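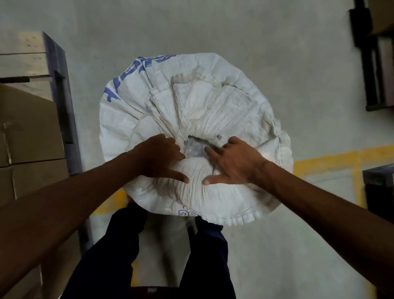
What should a site budget for before it buys a robot cell to handle bulk sacks?

Budget for the gripper trials, the floor work and the recording of hand work first, and price the arm last. At Salinas the arm was the easiest line to quote and the one that changed least between drafts.

Pullport sack handling: planning data card

Maintainer: Baltasar Cabral
Site: Salinas packing hall
Status: second draft, updated in March
Used by: purchasing, maintenance, shift leads

What this is

Pullport is a set of head-camera recordings of people handling woven sacks by hand, plus the planning sheets that go with them. It was put together so that the Salinas site could write an equipment request with real tasks in it. The earlier request was written from a supplier brochure and was sent back.

The set has 100 clips. Each clip covers one job on one sack, from the moment the worker steps up to it until they step away. There is no sound. Clips are stored by task name, and the planning sheets point to clips by number.

Contents

clips/ — the recordings, one folder per task
sheets/budget — cost lines by phase
sheets/floor — bay layout, painted lines, clearances
sheets/grip — notes on how the sack is held, per task
quotes/ — supplier quotes, access limited to purchasing
CHANGES — what moved between drafts

Tasks covered

open_neck: spreading the gathered top of a sack to get at the liner
close_neck: folding or gathering the top and pressing it down
liner_check: looking at the plastic liner without emptying the sack
tie_off: tying or clipping the neck
shift_sack: moving a sack a short distance by hand
read_label: finding the printed label and turning it to face out

The open_neck and close_neck folders overlap. From above, with two hands on the pleats, a single still often can't tell you which way the job is going. The label was set from the whole clip. Anyone pulling stills for a slide or a supplier pack should take the task name from the folder and leave the picture to show the grip.

Why the neck tasks matter to the budget

Most suppliers quote for lifting. Lifting a closed sack is a known job and the prices we got for it were close together. Neck work is different. The fabric folds wherever it likes, print disappears into the creases, and the clear liner is hard for a camera to pick out under the hall lights. People use spread fingers on both sides of the opening. A one-arm cell with a clamp can't copy that.

We asked for two prices from each supplier: one for lifting only, and one for lifting with neck work. Plitier quoted both. Woralar quoted lifting only and offered a paid trial for the rest. Keep these apart when comparing. In the first draft they were added into one column and the totals meant nothing.

Budget phases

Phase 1, recording and trials. Camera time, labeling, sample sacks, supplier trials. This phase is paid from the site's own operating budget. Trials run for 12 shifts, spread over day and evening, so that the lighting changes are covered.

Phase 2, floor and services. Repainting bay lines, moving racks, power and air drops, guarding. The painted lines in the packing hall are worn in places and should not be used as a reference for positioning until they are redone. Repainting means clearing the bay, and that time has to be booked with the shift leads.

Phase 3, equipment. Arm or arms, grippers, camera, controller, spares. Ask for spare fingertips as a separate line. Woven fabric wears them and suppliers tend to leave them in a service contract where the price is hard to see.

Phase 4, running. Service, software fees, training, one set of replacement grippers a year. The payback sheet uses 26 months. That figure is for lifting with neck work on a single bay and should not be copied to other bays.

Assumptions to check before reuse

Sacks stand upright on a concrete floor and are worked from above. If your site fills on a frame or a conveyor, the reach figures in sheets/floor will be wrong.

Workers in the set stand close to the sack. The cell layout needs room for a person to do the same job by hand when the equipment is down. We left 2 hand-work bays out of the automation plan for this reason — please don't remove them to save space.

Stored goods sit near the work in a lot of the clips. Boxes and racking beside the sack take up room that an arm would need to swing through. Measure the bay as it is used on a working shift and put that number in the sheet.

Known gaps

No clips of torn sacks.
Few clips of gloved hands.
Label reading is weak where the print sits under a fold.
Floor markings are not annotated.
Quotes do not include freight to Salinas.
Evening clips are darker and some have been left out of the grip notes.

How to use it for a request

Start with sheets/budget and fill in only the phases you are asking for. Pick the clips that match your tasks and list their numbers in the request. Send suppliers the clips and the grip notes together. Ask them to say, task by task, whether they will do it, trial it or decline it. Blank answers count as declined.

Don't send the quotes folder outside purchasing. Prices in it were given for this site.

Changes in this draft

Split lifting and neck work in all cost sheets.
Moved floor painting from phase 3 to phase 2.
Added spare fingertips.
Removed the second arm from the lifting-only option.
Renamed mouth tasks to neck tasks to match what the floor calls them.

Contact

Questions on the sheets go to Baltasar Cabral. Requests for clip access go through the shift lead on duty, before 3 p.m. if you need them the same day.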